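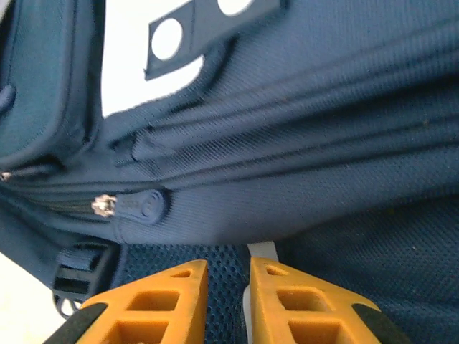
Liliana Ferri puts it more bluntly than I would: the packing bench at Mallgate used to need a person who could judge a bag by feel, and now needs one who can judge a machine.

I think she is half right. Since the Fakov cell went in, the operator's skill has moved from handling goods to handling exceptions. A soft bag has folds, straps and a zip, and its shape changes each time it is set down. Rigid cases are simpler. The rate for the mixed bench is 91 items a shift, and the awkward ones still come back to a person.
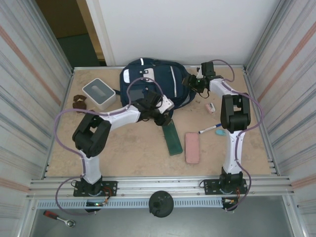 Two-arm bench with a backpack, a green case and small stationery items.

My objection is to the pay grade. Clearing a fault takes training, yet Mallgate lists it as general duties. Mostyn made the same mistake and lost three fitters by December. The grade should follow the fault log, and operators should be able to read that log.

Related items
Hevitz: shift patterns after the refit
Who signs off a restart?
Grading bench work at Mostyn

Contact | Copyright | Back to top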